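GOSHOLM BUILDING, SHARED KITCHEN USERS GROUP
Minutes of the February meeting

Held in the second floor kitchen, 4:00 p.m. All three tenant offices (Kedon, Troltala, Jatoi) represented. Building management attended for items 1 to 3.

1. Previous minutes
Approved with one correction. The replacement filter for the range hood was ordered by Troltala, not Kedon. Cost to be moved to the correct account.

2. Stove
Management confirmed that the gas supply was inspected and passed. The sticker with the QR code stays on the glass next to the touch panel. A request to remove it was declined.

Jatoi reported that the panel is sometimes left with a number showing after use. Agreed that the last person at the stove checks both the knobs and the panel before leaving. A line to this effect will be added to the sheet inside the cupboard door.

Grates to be lifted and washed on Sunday by the cleaning contractor. The glass is to be wiped with a damp cloth only. The powder cleaner bought in the fall has been thrown out.

3. Counter and outlet
Bags hung or propped against the wall outlet to the right of the stove were raised again. Management asked that the outlet be kept clear. Kedon noted that there is no other place to put shopping while unpacking. Management will price a rail with 4 hooks for the side wall and report back.

The folded towel at the back of the counter is for drying hands. Spills are to be wiped with paper from the roll under the sink. Towels to be changed twice a week; the contractor has the key to the linen shelf.

Management left at this point.

4. Drinks and cups
Stock at the last check was some 800 paper cups, against an opening order of 1000. Use is lower than planned. No further order until the summer.

Large bottles of soda are bought from the common fund. Complaints were received about flat soda and sticky rings on the counter. The following was agreed:

Pour at the counter to the right of the stove, away from the burners. Hold the bottle low down and keep the cup upright. Fill to a finger's width below the rim.
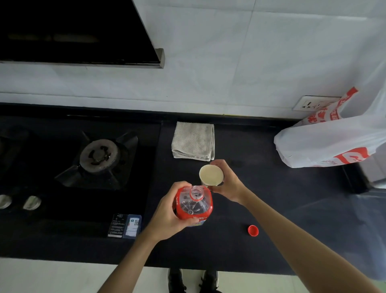 Put the cap back on as soon as the last cup is poured. Loose caps have been found on the counter and in the sink drain. An open bottle goes in the door of the refrigerator, standing up, with the date on the label in marker. Anything open for more than 2 days may be poured out by whoever finds it.

Troltala proposed switching to cans. Kedon objected on cost. Not agreed; to be looked at again when the current stock of bottles is used up.

Used cups go in the general trash. The recycling company does not accept them because of the lining. Empty bottles are rinsed and go in the recycling bin under the window, caps on.

5. Wall tile
Grout behind the stove is sound. One tile near the sink has a hairline crack. No action at present.

6. Other business
Jatoi asked whether the kitchen could be booked for a lunch in the spring. Agreed in principle, subject to the noon hour staying open to all three offices.

The dishwasher filter was cleaned. Smell reported in January has gone.

7. Actions
Management: price for rail and hooks.
Kedon: add stove line to cupboard sheet.
Troltala: correct the filter charge; marker pen for refrigerator.
Jatoi: proposed times for spring lunch.

Next meeting in April, same room. Meeting closed 4:50 p.m.

Recent items
Shared kitchen minutes, December
Gosholm recycling guide for tenants
Range hood filter: replacement steps
Cleaning contract, summary of hours
Refrigerator shelf plan
Booking form, second floor rooms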